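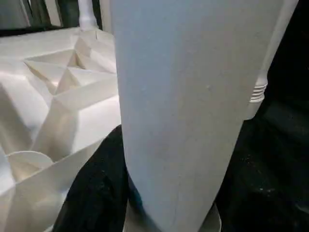
Wrist camera view, grey tapered part in the middle, white faceted piece to the left

Grasp planner keeps picking the faceted piece

Running Tikero for segmentation and Lelik for grasps. I want the grey tapered part. In 363 attempts, the planner chose the faceted one 164 times. The docs say pale parts on black cloth are "well supported". Are they?
Effie MacAulay

Driltside
I'd doubt the mask before the planner. Everything you care about is white or pale grey, and those folds make lots of small flat patches that score well as grasps. Save the mask for each failure and look at it. Mine merged neighbouring parts in 3 runs out of four – no grasp setting fixes that. Depth on matt pale surfaces may be fine, but plot it before you believe it.

kiani_user
just update to the new version, fixed it for me

Driltside
Fixed what? The May update only changed the logging, as far as I can see.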